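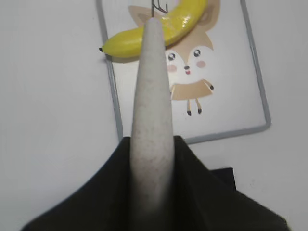 Skerkmont wrist-view grasp set

Data card, maintained by Siriporn Kamolrat, Testarum

Purpose
Compare two finger types on one arm under the same controller settings. Kaewkla is the tapered finger with a fabric cover over its base. Sirar is the flat-pad finger used as the baseline.

Contents
200 episodes, split evenly between finger types. Each episode holds wrist camera video at 15 frames per second, joint positions, gripper command and an operator label.

Objects
11 items, including a banana and a picture card. Items may overlap at the start of an episode. Positions were changed between episodes by hand.

Labels
success: object lifted and held for 8 seconds
slip: object lifted, then lost
miss: no lift

Known issues
The Kaewkla finger blocks the middle of the wrist view, so object masks are often split in two. Merge them by object ID before computing area.
Glossy surfaces produce highlights that our depth filter drops.
Gripper command leads measured position by one sample in the Sirar episodes. Not corrected.

Changes
July: relabeled slips, removed duplicate episodes.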